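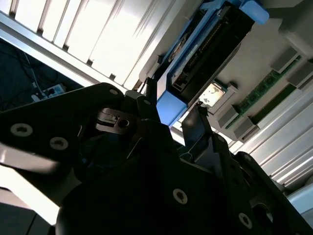 Celtport Tide Records Project
Second progress report to the Ekwueme Fund
Period covered: March to August

Summary

The Fund asked us to keep this report shorter than the last one, which we gather was passed between several desks before anyone would admit to having it. We have done our best.

The aim of the grant is to transcribe the handwritten tide and weather ledgers of the old Celtport harbour office and put them online in a form that people can search. There are 31 ledgers. At the end of August, 504 pages had been transcribed, checked and signed off. This is behind the plan we gave you, which was drawn up before any of us had tried to read the handwriting.

Transcription

Progress has been uneven and the reasons are mostly human, though the humans concerned are long dead. The early ledgers were kept by a clerk with a clear, upright hand and a fondness for ruled lines. We went through these quickly and became rather pleased with ourselves. His successor wrote as if the desk were afloat. His sevens and ones are the same mark, his fours are a matter of opinion, and he recorded wind direction with a squiggle that we spent most of April believing to be his initials.

We now transcribe each of his pages twice, with separate readers, and compare the results. It is slow. It has also shown that some of the figures we signed off in the first period were wrong, and these have been corrected. In one case we had given Celtport a high tide that would have put the harbour office under water, along with the clerk, who the next morning noted only "fair, light airs".

The remarks column continues to be the best part of the work and the worst part of the timetable. It was meant for weather. It was used for complaints about coal, a long dispute over a borrowed ladder, and the price of herring. We had planned to leave the non-weather remarks out. Local historians learned of this and wrote to us, at length and more than once, and the remarks are now in.

Scanning

Scanning is done at the Cilden reading room, where the ledgers are kept. All the ledgers that can be opened flat have been scanned. Two cannot, having been bound by someone with strong views about glue. The conservator has asked us to stop suggesting things, and will loosen the spines in her own time during the autumn. We have moved those two to the end of the queue.

The reading room's heating was off for part of March. Old paper is said to like the cold, and our readers have been reminded of this.

Website

The search page went up for testing in June. Testers could find any tide they liked so long as they already knew the date, which was felt to miss the point. The page now lets people search by month, by wind and by words in the remarks. "Ladder" is at present the most popular search.

The storage we rent from Kondberg has been reliable and dull, and we would like it to stay that way. A full copy of the scans is also held at Cilden.

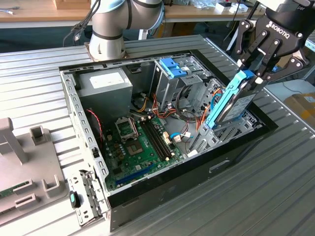

Will the whole set still be online by the end of the grant?
All of it except the two tightly bound ledgers, which will follow once the conservator has finished with them. The figures and remarks for every other ledger will be up and searchable before the grant closes.

Spending

We are slightly under budget for the period. The saving is in travel, the bus to Cilden having turned out cheaper than our estimate and a good deal slower. The overspend is in magnifying lamps, which we did not think to ask for and could not now do without. We ask the Fund's permission to move the travel saving across to cover the lamps. The sum is small and is set out in the attached table.

Problems and risks

The main risk is still the second clerk. He stayed in post far longer than suited anyone, and most of the pages left to do are his. We have allowed more time for double reading in the revised timetable and taken out a month we had marked as spare, which with hindsight was boastful.

A smaller risk is that readers get tired. We have cut sittings to a morning at a time. Mistakes after lunch have fallen accordingly, there being no work after lunch.

Next period

We will finish the second clerk's ledgers up to the point where the harbour office bought a typewriter, and open the search page to the public. We will also write a short guide to the handwriting, squiggle included. A draft will come to the Fund before it goes online, and comments on its length are welcome.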